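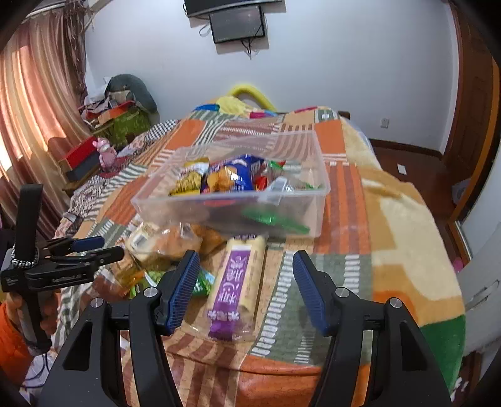 The snack box and the sleeper train

I have been planning a long train journey for most of the winter, and I have now reached the stage where planning has become a way of putting it off. There is a spreadsheet. It has a tab for connections, a tab for money and a tab called "Other", where all the real worries live.

The trip is to Plernmont, which you will not have heard of. It has a lake, a closed funicular and a museum of weighing machines, and I want to see at least two of those. You could fly most of the way in a morning. I am going by rail, 818 miles of it, partly for the good of the planet and partly for the pleasure of mentioning it to people who flew.

The food on trains

My strong opinion, after years of this, is that long journeys are decided by food. Scenery is lovely for 33 minutes. After that you are a person in a seat, wondering if it is too early for lunch, and it is always too early for lunch.

The buffet car can't be relied on. On my last big trip it was shut for the whole of the first country and then opened, with some ceremony, to sell mustard. There may have been something to put the mustard on earlier in the week. I had a sachet and looked out at a reservoir.

So I pack my own, and I pack far too much. Individually wrapped things are best. You can hand one to the stranger opposite, which buys you either a conversation or the right to avoid one. Anything with a strong smell is an act of war in a six-berth compartment. Crisps are fine until somebody is asleep, at which point every bag becomes a brass band. Boiled eggs I will not discuss.

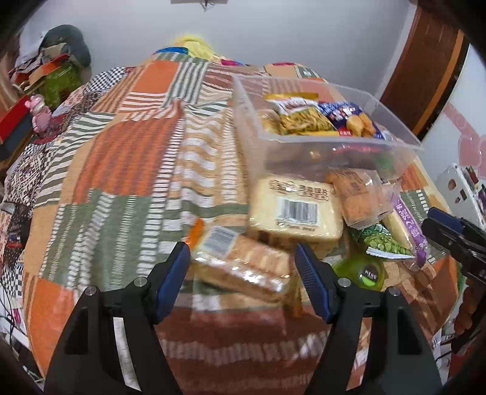
Then there is the matter of when to eat it all. My rule is nothing before the first border, a rule I have broken every single time, once before the train had left the platform. I tell myself I am lightening the load. By the second evening I'm down to the things I bought because they were healthy, and I carry those home again, well travelled and slightly bent.

Booking, or trying to

I bought the tickets through Pirlow, a website that looks as if it was built by someone who had been stood up at a station. It logs you out if you think. It asked me for my middle name, told me my middle name was wrong, and then charged me for a seat reservation on a train that has no reserved seats. I rang the helpline and was in the queue long enough to clean the oven.

Still, I have them now, printed out and in a folder. The berth number is 735, in a train I'm fairly sure does not have that many berths. I have asked for a lower one. I have never once been given a lower one. I am now quite good at ladders.

The connection in the middle leaves me with two hours to cross a city I can't pronounce, and everyone on the forums says this is plenty, in the tone people use when they have never carried a suitcase. I go at the end of March. If the funicular reopens before then I shall have to make another tab.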